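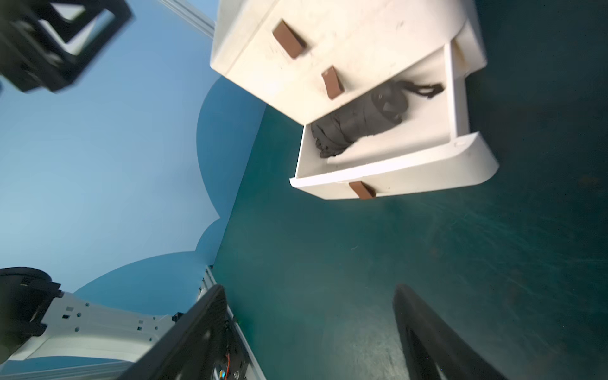 Every office has a phone system, and every phone system has a voice in it that tells you your call is important. I have spent a good part of my working life choosing, installing and apologizing for those voices, and I would like to make a case for the busy signal.

I mean the old one. The flat, rude bleat that told you somebody else had gotten there first and you should go do something useful. It took two seconds to understand. It never asked you to listen carefully because the menu options had changed. (They haven't changed. I have maintained one of those menus since it was recorded, and the only thing that has changed is the extension for shipping, which the recording still gets wrong.)

What set me off was a renewal quote. The company I look after is a parts distributor with 198 desk phones, and we have been running Brarker on a server of our own for longer than most of the people using it have worked there. Brarker is free, in the sense that a puppy is free. It routes calls. It does voicemail. It has a web interface in a shade of gray I associate with filing, and a dial plan I can read from top to bottom over one cup of coffee.

The quote was from Kastaretti, who would like us to stop doing that. Kastaretti sells hosted telephony, meaning our phones would keep sitting on our desks while their brains went to live in a building I am not allowed to visit. They price it in blocks, and the smallest block that fits us is 200 seats. So before anyone has picked up a handset we are paying for two phones that don't exist. I asked whether we could buy 198. I was told this was a great question.

I don't want to be unfair to hosted phones. Elsie Mudgway moved her accounting practice to one and hasn't thought about it since, and I can't come up with higher praise for a phone system. She has six people, no one on staff who wants to know what a codec is, and an office above a bakery where the server would have had to share a closet with the water heater. If I ran her shop I'd have done the same thing and gone downstairs for a bun.

My quarrel is with what comes in the box. Elsie uses transfer, hold and voicemail. The demo I sat through spent most of its time on sentiment. There is a dashboard now, and on the dashboard there is a small face, and the face is either pleased or not pleased depending on what the software thinks of how your customer sounds. Our customers are mechanics. They sound like they are lying under something, and in many cases they are. Rangi Partington has been ordering gaskets from us forever and I have never heard him say a sentence that a computer would mark as happy. He sends a ham at Christmas.

The salesman, a pleasant man, showed us how a supervisor could watch the face go from green to orange during a live call and step in to help. Kirsty Kingi, who runs our front desk and takes more calls than anyone in the building, asked what kind of help. He said coaching. Kirsty wrote something on her pad and turned the pad over.

I think the trouble goes back to whoever decided that a phone call was a thing to be managed. A call used to be an interruption, with all the dignity an interruption has. It rang, you answered or you didn't. Then we put in queues, because queues were cheap, and once there was a queue there had to be something in it, so we put in music. Then people complained about the music and we added a voice to break up the music. Then the voice needed something to say, and what it says is that you are number four. I have installed every one of these layers personally and signed for them.

On Brarker, the queue was a setting I turned on one slow afternoon. I've still got the note in the config file, in my own words, and the note says "try this for a bit." That bit has outlasted two carpets and a chief executive.

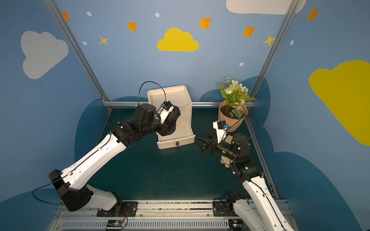

Gurnness, June 30, 2025

I stopped there and went to look at the logs, on the theory that an opinion ought to be left alone in a room with some evidence before it goes out in public. The evidence was mixed, as it tends to be when you invite it. Most callers who land in our queue get out of it quickly, because Kirsty is fast. The ones who wait a long time are nearly all trying to reach one desk, in returns, and that desk belongs to Bevan Kereama, who takes his lunch at noon sharp and his phone off the hook with it. No dashboard was needed to find this out. I could have found it out by walking past returns at noon.

So I asked Bevan whether he would object to callers getting a busy signal while he ate. He thought they already did. He had believed for years that if his line was off the hook people heard the beeping and called back later, like civilized adults, and he was appalled to learn that we had been playing them pan flute.

We changed it that afternoon. It's a short edit in the dial plan: if returns is unavailable and it's lunchtime, send busy. It took me longer to find where I'd put the file. I also recorded a plain message for the second attempt, in my own voice, saying that returns is at lunch until one and you may leave a number. I do not say the call is important. I have no idea if it is. It might be about a hose clamp.

I described all this to Nikau Hollis, who does roughly my job for the Paewai school offices and went hosted a while back. He was polite about it. His view is that I'm a hobbyist who has been allowed to keep his hobby in the server room, and that when I retire or walk under a truck, the company will discover that its phone system is a man. That stung, mostly because it's correct. I've started writing things down. The document is called "Phones" and so far it has a heading and the location of the spare power supply.

But I'd put a question back to him, and did. When his phones went out in the spring, he opened a ticket. He got a ticket number, a link to a status page, and a status page that said everything was fine. He then had to reach a human being, by phone, from his car, and he was told by a recording that his call was important. He was on hold through the parking lot, the drive home and part of dinner. When our phones go out, Kirsty walks down the hall and says "phones are out," and stands there. As a support experience it isn't warm, but I've never closed one of her tickets without fixing it.

There are honest reasons to move. Desk phones wear out and the people who can repair them do too. Half our sales staff would sooner use a cell phone, and Brarker's app for that looks like it was built as a dare. The emergency calling rules get more particular every year and I'd be happy to have somebody else read them. If Kastaretti would sell me a dial tone, a voicemail box and a person who answers, at the number of seats I have, I'd probably sign and take up fishing.

They won't, because the dial tone is the part that stopped being worth money. Anyone can carry a voice across a wire now. What's left to charge for is everything that happens to the caller before the voice shows up, so naturally there's more of it every year. The hold time is the product, and it has a small face on it.

I've told my boss I would like one more year on the old server, with new disks and a backup that I have restored from at least once. She wants the "Phones" document to have a second page first. She also wants the pan flute gone from the main line, and on this point I've met some resistance from accounts payable, who can apparently hear it through the wall when we test the thing, and have grown fond of it.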